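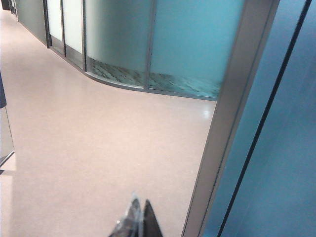 I got to Novirthorpe in April with a borrowed fiddle case, a bad cold and no idea which of the two pubs had the music. Wrong guess first, naturally. By the time I squeezed into the back room of the Wynne, Eluned Kneath was already halfway through a waltz and there wasn't a chair left in the place.

The Monday-style session crowd you find in bigger towns will let you stand there and listen all night. Not this bunch! Elis Gape, who plays a concertina older than my parents, shoved over on the bench and asked what tunes I had. I said maybe 80 if you counted the ones I could only play slowly. He told me slow was fine, they had a bodhrán player to slow down for anyway – and the bodhrán player, Povilas Lill, threw a beer mat at him.

Povilas is the one who keeps the tune book. It's a fat green binder with 559 tunes in it, all written out by hand, some with coffee on them, and a few with notes like "Rhiannon's version, don't argue." Rhiannon Bevan showed up later in the evening and did, in fact, play her version. It has an extra beat in the second part and I still can't get it right.

The big surprise for me was Thoa Châu. She grew up on piano and picked up the flute at 75, and she plays these long, breathy airs that make the whole room put its glasses down. She did one called "Grovau" that she'd learned from an old cassette, eight verses in the song and she played every one of them a little differently. I asked her about recording it and she laughed at me (kindly). She says she'd rather people came to the pub.

They did make one album together, back when the band was called Barent and had a drummer. Eluned sold me a copy out of her coat pocket. It's rough and kind of wonderful, especially the last track, where you can hear a door bang right in the middle of the jig and everybody just keeps going.

I've been back twice. The second time I brought my own fiddle, and Elis made me start the first set.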